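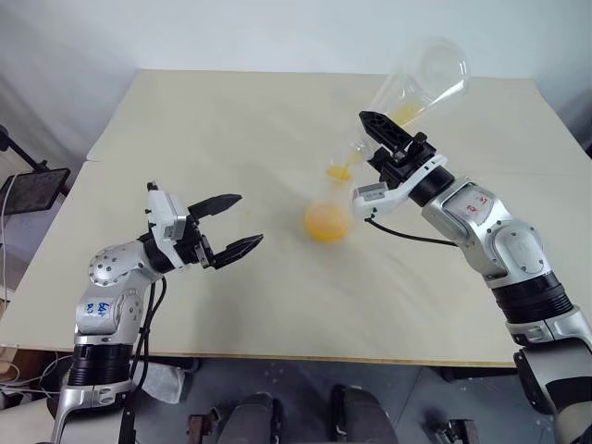
Bench Notes: two arms, one cup of orange stuff

Hi all! So the pouring project finally gets its own item this month, after me promising it since about forever. If you've been by the Greneo workshop after 7 in the evening you've probably seen Itziar and me hunched over the white table, muttering. We've been teaching the pair of arms to pour a drink from one clear container into another, and I am way more attached to this than I should be.

Some numbers for those who asked. We're at 2,644 recorded runs, and the goal before the June open evening is 2,875. That sounds close until you do 12 in a row and your shoulders quit.

The hard part is the tilt. Early on I had the right arm tipping at one steady speed, and you'd get nothing, nothing, nothing, then everything at once (sorry again to whoever left their notebook under the bench). Now it slows way down just before the liquid reaches the lip and holds there while the stream gets going. Inmaculada Casado suggested that after watching me pour my own coffee, and it took her maybe a minute to spot.

We also switched from plain water to orange-colored water, which I'd recommend to anyone doing this. Clear liquid in clear plastic is miserable to judge when you're going back through the recordings at night. With the orange I can pick out the level right away, and drips on the pale tabletop jump out at you too. It does stain sleeves. Ask me how I know!

Still on the list: the left gripper needs to steady the receiving container without bumping it, the cable on the right arm wants a better clip, and Itziar is rewriting the start position so we don't have to nudge everything back by hand between runs.

If you'd like to take a turn driving, put your name on the sheet by the door. We have 19 spare cups and a big stack of paper towels. Wear something you don't love.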